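May 2, 2021
By Rezaul Sikder

4. Recording examples with the hand-held gripper

This section is for the person who holds the gripper. Before you begin, the set-up in section 3 must be finished and the Akora recorder must show "ready".

4.1 Prepare the table

1. Choose the task from the task list and read its card to the end.
2. Put the task objects on the table. Change their places a little between one example and the next, or the model will learn only one place.
3. Ask other people to stay at the side. They may be in the view, but they must not touch the task objects during a recording.

4.2 Record

1. Hold the gripper behind the table edge with the jaws open. Wait 4 seconds without moving.
2. Press the start button and listen for the short tone.
3. Move to the object at the speed of a calm hand. Close the jaws, do the task, open the jaws.
4. Go back to the start position and press the button again.
5. Write the result on the sheet: good, failed or stopped.

Note: A failed example is also useful. Please do not delete it. Mark it "failed" and the training program will put it in the correct group.

Caution: Do not turn the gripper fast from one side to the other. When the picture is smeared, the tracking can lose the position of the table, and the full example is lost with it. If this happens, stop, wait 4 seconds and start again from step 1.

Caution: Keep fingers away from the linkage arms when the jaws are closing.

4.3 Check before you upload

Open every fifth example and look at it at half speed. In the Cerkstead set we had 411 examples, and most of those we removed had fast turns between two objects. Small blur at the start or at the end is permitted, if the jaws stay clear in the view.

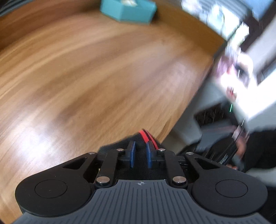 Jurgita Pētersons: In step 5, please say what to write when the object falls but I pick it up again and finish. I have been writing "good" and Chenxi writes "failed", so our sheets do not agree.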